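January
by Asif Baloch
Print this post | E-mail this post

Okay quick one before work. Coffee's going cold already.

So the move is done. Sort of. We're out of the Irkstead place and into Cirbridge and I have slept maybe three full nights since. Boxes everywhere. Can't find the can opener. Can't find the other can opener either, the one I bought because I couldn't find the first.

People keep asking why Cirbridge. Rent, mostly. And the train. From Irkstead it was a bus, then another bus, then a walk past the feed store in the dark. Now it's one train, 4 stops, and I get a seat if I'm on the platform before seven. Which I have managed twice.

Things I got wrong, for anyone else doing this:

Didn't label the boxes. Wrote "MISC" on nearly all of them. Past me was an idiot.

Packed the shower curtain first. First shower in the new place was a bath. A short one, the hot water here has opinions.

Forgot to forward the mail. The new tenant in Irkstead has been very nice about it but I can tell she's getting tired of my dentist.

Paid the movers 100 dollars extra for the stairs. Fair enough, there are a lot of stairs. Should of read the quote though, it was right there on the second page.

Things that went right: the couch fit. I had measured that couch so many times I could tell you the numbers in my sleep, and I still stood in the doorway holding my breath. Went in on its end with two guys swearing at it. Also the neighbor downstairs brought up soup the first night, lentil, with lemon. I need to return the bowl. Writing it here so I do it.

The neighborhood I'm still figuring out. There's a bakery on Medina Street that sells out of everything good by nine. There's a laundromat next to it, so Saturday mornings I guess that's my life now, laundry and whatever rolls are left. My brother says come out to Nirkley instead, you'd get a yard. I don't want a yard. I killed a cactus in Irkstead. 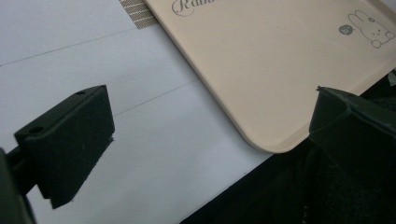

Black fingers, pale surface.

Anyway. Still to do: hang the blinds (the streetlight is right outside the bedroom, it's like sleeping in a parking lot), call the internet people agian, get a second set of keys cut. The landlord gave me 2 and one of them doesn't turn.

Oh and the smoke alarm in the hall chirps. Only at night. New battery, still chirps. If anybody has had this and fixed it please leave a comment, I'm begging you.

Train's in twenty minutes and I can't find my left boot. More later this week if the internet shows up.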